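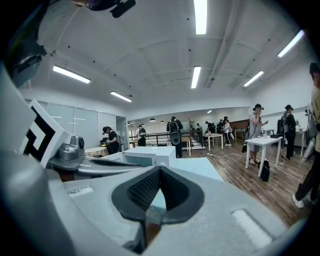 Curved silver metal arm with a slot along it, next to light gray plastic. Two materials, two ways of cleaning. More on both further down.

Workshop tips: cleaning up metal and plastic without wrecking either

Updated Jun 25, 2025

Quick one this time, garage is a mess and I have a shelf to put back up before supper. Been meaning to write these down for ages. Mostly stuff for small parts, hinges, brackets, drill housings, that kind of thing.

Before you start
Old towel on the bench. Light color so you see the screws. Muffin tin for the small bits, one cup per step, fill it left to right and go backwards when you put it together. Batteries out, plugs out. Take a phone picture before the first screw. And another one halfway, that's the one you'll want.

Bare metal, polished
Warm water, one drop of dish soap, soft cloth. Go with the grain if there is one. Dry it right away, then dry it again, water hides in slots and comes out later as a brown line. No steel wool on anything shiny. No scouring powder either, ruined a nice faucet handle that way.
Fingerprints – rubbing alcohol on a cotton pad, done.
Light rust spots – balled up aluminum foil dipped in vinegar, go easy, rinse, dry. Try the back side first. Not on chrome that's already flaking, you'll just lift more of it.

Slots and grooves
Wooden coffee stirrer with a strip of old T-shirt pulled over the end. Slides right down most slots. For tighter ones a pipe cleaner, but fold the tip over so the wire doesn't scratch. Blow out the dust BEFORE anything wet goes in or you're making mud. I skip this every time and regret it every time.

Gray and white plastic
Soap and water again, that's most of it. Melamine sponge takes scuffs off matte plastic but leaves a shiny patch if you lean on it, so light passes. Never on glossy. No acetone, no nail polish remover, it eats plenty of plastics and the spot stays cloudy forever. Sticker gunk comes off with cooking oil: dab, leave it 30 minutes, wipe, wash. If it's still tacky go again, don't scrape with a knife. Old gift card works fine for scraping.
Yellowed plastic I have given up on. Tried the peroxide and sunshine thing in August on a Kaven radio case and it came out stripey. Painted it.

Rubber bits
Feet, gaskets, grip sleeves. Soap and water, air dry, keep them off the radiator. No oil, no WD-40, lots of rubber goes soft and swells. Sticky old rubber grips: alcohol wipe, let dry, then a little baby powder rubbed in and the extra brushed off. Lasts a few months. If a gasket is cracked just buy the new one, glue never held for me.

Mesh and filters
Brush dry first, from the clean side out. Then a soak in warm soapy water if it's washable (check, paper ones are not). Leave it to dry a full 24 hours before it goes back in the shop vac. My Vindness vac smelled like a wet dog for weeks becuase I gave it one evening.

Screws going into plastic
Turn the screw backwards til you feel a little click, then forward. It drops into the old thread and doesn't cut a new one. Hand driver only, no drill. Snug, then stop. Stripped hole – piece of toothpick and a dab of wood glue, let it set overnight, trim it, drive the screw in slow. Good enough for a cover, wouldn't trust it on anything that carries weight.

Labels
Masking tape and a pencil. Marker smears once there's oil near it, pencil doesn't. I put the part and which way is up. Freezer bags for the leftovers, all in one shoebox. The shoebox currently has 77 bags in it and I could not tell you what half of them go too.

Stuff I keep in the drawer
Dish soap in a small squirt bottle
Rubbing alcohol
Cotton pads, pipe cleaners, stirrers
Two toothbrushes, one for greasy and one for clean – tape round the handle of the greasy one
Cloutier microfiber cloths, the thin ones, wash without softener
Baby powder
Muffin tin

Next up is sharpening kitchen scissors, if I find the Zason stone. It was on the windowsill last time I had it.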